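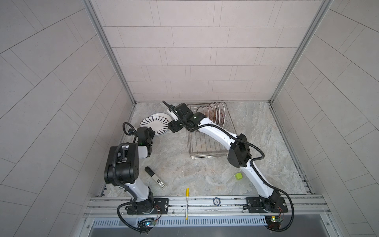 Both arms at the dish rack, striped plate propped on the left.

Mendwood Dish Cell: planning and budget notes

README for the costing folder. Read it before you ask for money for a second cell.

What is in this folder

costs.csv -- one row per purchase, with supplier, price paid and delivery charge
quotes/ -- the Fondetti and Marchetti quotes, as received
wishlist.txt -- things people have asked for, most of them not approved
stills/ -- views of the cell during plate work

Scope

The folder covers one bench cell: two arms on a shared rail, tiled walls on three sides, a wire dish rack and a few plates. It doesn't cover staff time. I think that is the biggest cost we have, and I have argued for a column for it since the first draft. Until there is one, treat every total in costs.csv as too low.

What the suppliers say

Fondetti quotes a second arm as a straight doubling of output. Marchetti is more careful and says it depends on the task. Neither quote comes with a test using plates in a rack, and I would want one before signing anything. Two arms sharing one rack can also get in each other's way, and time spent waiting doesn't show up in a brochure.

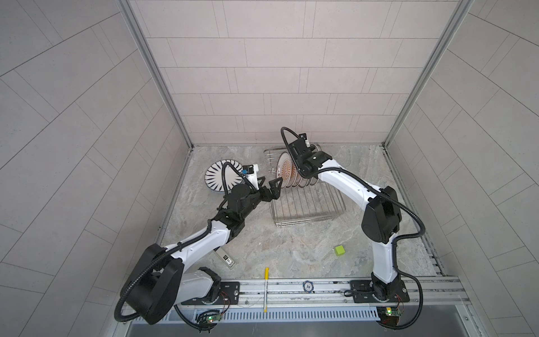
Left gripper reaching towards the rack, right gripper over the upright plates.

Known gaps in the figures

Small parts are badly recorded. There are 89 rows in costs.csv and 7 of them have no supplier. Cables, brackets and the little circuit boards under the bases were bought in dribs and drabs, and some were charged to other budgets.

Spare gripper fingers are listed at the price of the first set. Ditthorpe put theirs up in September and the file hasn't caught up.

The line marked "fittings, 700" is a guess carried over from the planning sheet. Don't quote it to anyone.

Before buying another cell

Ask for a full working shift on your own crockery, with every dropped or stuck plate written down. Ask who pays for the return visit if it goes badly. Allow 6 weeks for delivery, whatever the quote says, and price the rail, walls and cabling as well as the arms.
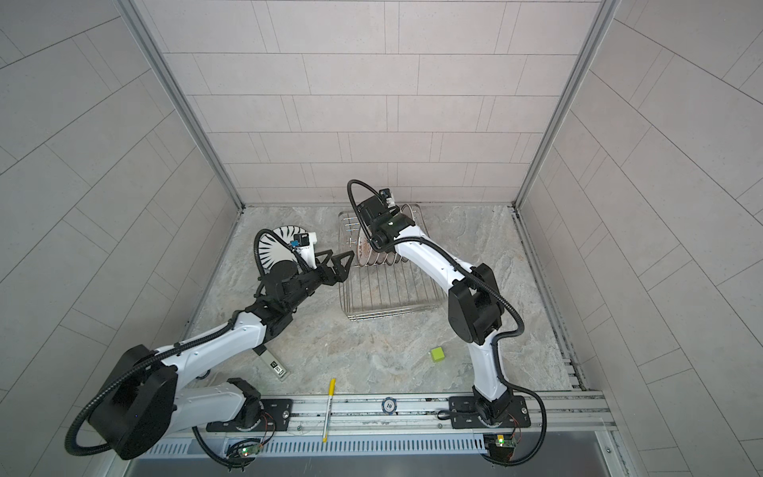 My own view is that we should get more out of the cell we have before paying for a copy of it. Others on the project disagree -- their case is in wishlist.txt, under "second cell", and it is worth reading even if the savings look hopeful to me.

Use and changes

Free to use inside Mendwood. Prices in quotes/ were given in confidence, so strip that folder before passing anything on. Corrections to costs.csv need a receipt or an order number.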